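Murkine Play Food Set – README

Last updated: June
Maintained by: Nassoro Rashidi
Version: 2

What this is

Murkine is a set of photos and labels of plastic play food, the sort found in a kids' toy kitchen. It covers fruit and vegetables sitting in baskets, in tubs and straight on a tabletop. The set was put together so that people working on sorting and tidying could have a common list of items and agree on what to call them.

The first release had 2,000 photos. After duplicates and badly blurred shots were taken out, 1,733 remain, and those are the ones in this version. The item list has 13 names.

Folders

photos – all the pictures, in one flat folder
labels – one text file per picture, same name as the picture
names.txt – the item list, one name per line
changes.txt – what was altered between versions

Item names

Names are lower case and singular. Use the plain name with no colour in front of it, except for peppers. The label for those is "bell pepper" and the colour goes in its own column, as the shape is the same across colours and early labellers kept splitting them into separate items.

Colour is written down as it looks in the photo. A pear can be dark red, and it is still a pear. Please don't change a label to apple on colour alone. Check the stem end and the overall shape first.

Baskets and tubs

Wire baskets are labelled "basket" and anything with solid sides is labelled "tub", clear or otherwise. If a tub is behind a basket, both get a label. 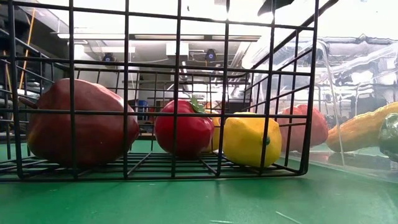

An item seen through wires is labelled as one item, even if the wires split it into several pieces. Draw the outline around the whole thing and ignore the bars. The same goes for clear plastic. If you can tell what the item is through it, label it as normal and set the "seen through" column to yes.

Partly hidden items

If enough is showing to name the item, name it. If only a bit of colour is showing, use "unknown" and fill in the colour. A guess based on what is usually in the basket doesn't count. In the first version a lot of small yellow and orange bits were put down as lemon or orange with nothing to back it up, and most of those have been changed to unknown.

Known problems

Strawberries are over-represented. Some labels still say "capsicum" where they should say "bell pepper" – both words were in use at Mosoti when labelling started, and the search and replace missed the ones with a capital C.

The outlines for stems are inconsistent. Labellers at Ploltside included them and labellers at Uvden mostly left them off. Version 2 includes stems and leafy caps as part of the item, but not every older file has been redone.

Using the set

Free to use for teaching and non-commercial work. Please mention Murkine and the version number. If you fix labels, send the changed text files only, not the photos, and add a line to changes.txt with your initials and the file names.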